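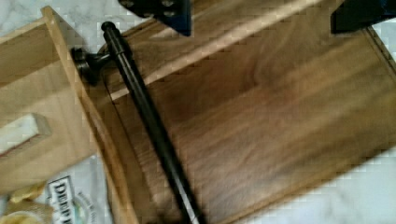
Bar and bracket on the pale side strip, dark panel behind.

Hudari countertop box, gallery
Posted by Evanthia Gkikas, Friday, December 23, 2022

The Hudari is a shallow lidded box for dry goods, kept on the counter instead of in a cabinet. Ours has been in the kitchen at Tokorgate since May. Drawings are by Manolis Tzanetos; assembly and fitting are by Chiyo Okabe. The panels are oiled, with no lacquer. Drawing number is 124, second revision.

Bar and bracket
The bar is black, round in section, and finished with a rounded end cap. A short post on a disc-shaped flange holds it clear of the wood. On the first revision the post was shorter and knuckles hit the side strip. Screws go in by hand. Check them after the first month, then once a year.

Box open
The lid folds back flat behind the box, so allow clear counter on that side before choosing a position. Our run of marble is 850 mm deep and takes it without trouble. Chips and a small carton go inside. The Froot Loops box stays out on the counter, as does anything waiting to be put on a plate.

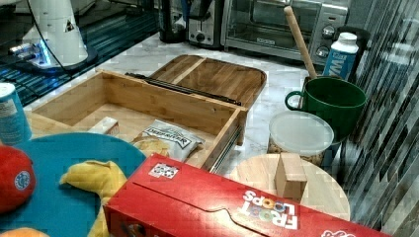 Light wood and contents
The pale parts are all from one batch, selected by Chrysanthi Karras for even color. Edges are rounded over and sanded before oiling. Crumbs come off with a dry brush. For grease, use a damp cloth with a drop of dish soap, wipe along the grain, and dry at once. Do not leave standing water against metal parts.

Bags are stored lying down with the label up. A Deep River bag fits this way and the brand can be read without lifting it.

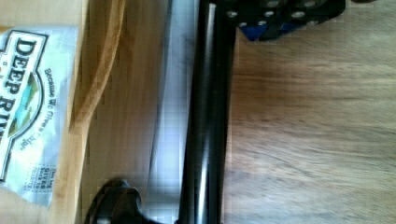 Bags that have been opened should be clipped first, with the fold kept short so the lid closes fully. Heavy jars belong in the lower cabinet. Re-oil the inside when the surface starts to look chalky, and leave the lid open overnight afterward.

Requests for the drawing set go to Manolis.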